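Section 4: Storing and packing the dress

Read this section before the dress is put away for the first time. It applies to all Flunden solo dresses with a stiffened front panel, and to the Walance if yours was made with the detachable cape.

4.1 After each feis

1. Take off the cape, the brooch and the number card.
2. Turn the bodice inside out as far as the waist seam. Leave the skirt the right way out.
3. Hang the dress overnight in a room with the window open. Do not hang it over a radiator.
4. Check the underarm pads. They are held in by poppers and may be washed by hand.

Note: Do not spray perfume or fabric freshener on velvet. It leaves rings that cannot be removed.

4.2 Laying the dress flat

A hanger is suitable for 2 nights at most. For longer storage the dress must lie flat, as the weight of the skirt will pull the shoulder seams.

1. Cover a bed or large table with a clean, pale sheet.
2. Close the back zip fully and fasten the hook above it.
3. Lay the dress face up and open out the side panels.
4. Put acid-free tissue inside each sleeve and between the skirt layers.

A light-coloured cloth over the whole surface, with a plain wall behind.
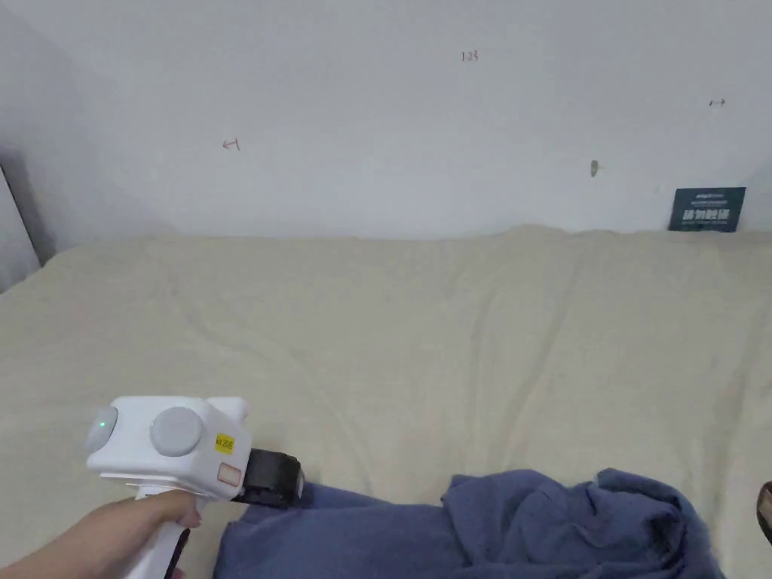
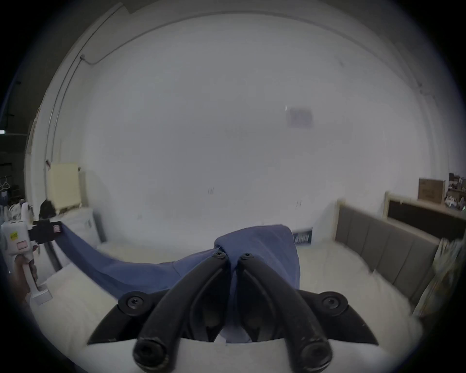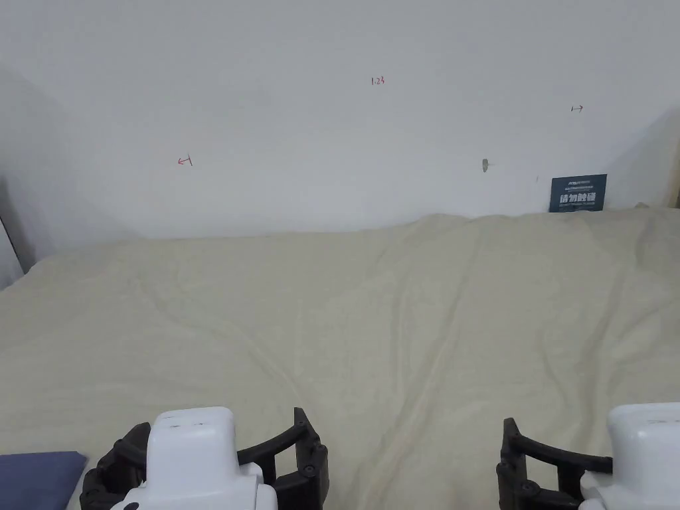 5. Fold the side panels in over tissue. The front panel must never be folded or rolled.
6. Fold the sleeves across the bodice with the cuffs facing down.

CAUTION: Crystals will scratch satin. If two decorated surfaces meet, put tissue between them.

4.3 Using the Trarklow garment bag

1. Unzip the bag on three sides and lay it open beside the dress.
2. Slide both hands under the front panel and lift the dress across. Two people should do this with adult sizes.
3. Fasten the inner straps. They should hold the dress without creasing it.
4. Close the bag. Keep the zip guard between the teeth and the fabric.

The bag is 64 cm wide. Dresses made by Nanayakkara before September 2018 have a wider front panel and need the large bag.

4.4 Replacing crystals

A packet of 1,000 loose stones is supplied with new dresses. Use fabric glue only and leave the dress flat until it has set. For missing embroidery, contact Aurélien Caron in the workroom. Alterations are booked through Archie Crichton.

Section revised 28 June 2019.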